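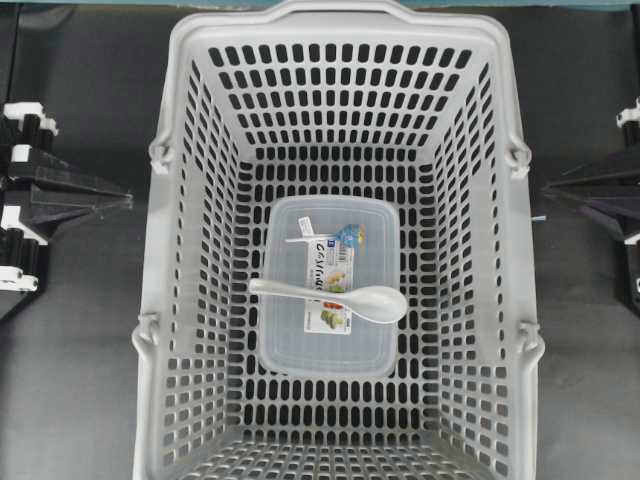 LIST ARCHIVE: MEDIA AND ELECTIONS

Re: fake accounts in the Vukotcombe referendum
Feb 15, 2022

Ruaridh Shearer wrote:
> The Kurden report is out and it's damning. They found 213 accounts
> pushing the No side on the water merger, all run from abroad. 1,056
> posts in 14 days. I think we should put our name to the call for
> a rerun.

I read the whole thing last night, including the appendix, and I'd hold off on signing.

The report never says how an account got labeled foreign. The nearest it comes is a footnote about "language settings and posting hours." My cousin in Jikville posts at 4 in the morning with her phone set to Portuguese, and she has voted in every local election since she moved there.

Then look at the volume. 1,056 posts spread over 213 accounts is fewer than five each, over two weeks. That's a slow bot. I've seen people on this list do more in an afternoon.

Page 40 has the chart everyone is sharing, and it has no scale on the left side. I wrote to Kurden asking for the account list and got a form reply - thanks for your interest, methods paper to follow in February. It's the middle of February.

Maybe there was a campaign. Quách looked at the same vote and saw a handful of copied slogans, which I can believe. But the No side won every ward, and I'd want to see one voter who was reached before we ask for a rerun.

Has anyone else managed to get the raw data?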